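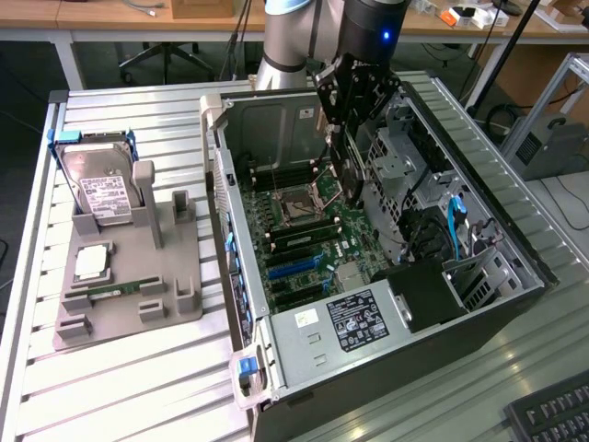 2 min read · 3 replies

Arm cell on the rebuild bench: what happens to the technicians' job grade?

Posted by slotted_screw in Workplace Automation

We refurbish desktop PCs for resale. Since February one bench at our Pelkonen site has had a robot arm that works from a parts tray with the processor, memory and hard drive set out on it, and places them in the opened case. Management calls it the Suvura cell. Before that, each technician built a machine from start to finish and signed for it. Now one person loads the tray, watches the cell and deals with faults, and cable work is still done by hand. The firm wants to regrade the post from technician to operator. Seven of us are affected. Has anyone been through this, and what should we ask for?

Tastar_bench

Ask for the fault log before you discuss grades. On our line the written job description said "load and monitor", but the log showed 145 stoppages in 900 builds, and every one needed someone who could judge whether a memory module was seated or a socket lever was fully up. That is diagnostic work – it belongs in the description. Get these in writing:

who may stop the cell, and whether a stop counts against output
who signs the build sheet
how often people rotate off tray loading
what training is given on recovery after a fault, and in whose time

The sign-off matters most. If the operator signs, the operator is answering for the whole machine, and the grade should reflect that.
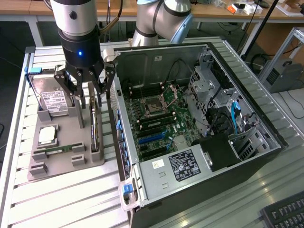
Trandent_nights

Rotation is the one I would push hardest. We were left on loading for full shifts and after two months I was slower at fault-finding than when I started. We now swap at the mid-shift break, loading first and then cables and test. The grade stayed the same, but the work is bearable.

old_solder

Same at ours. They regraded everyone anyway. Join the union if you haven't.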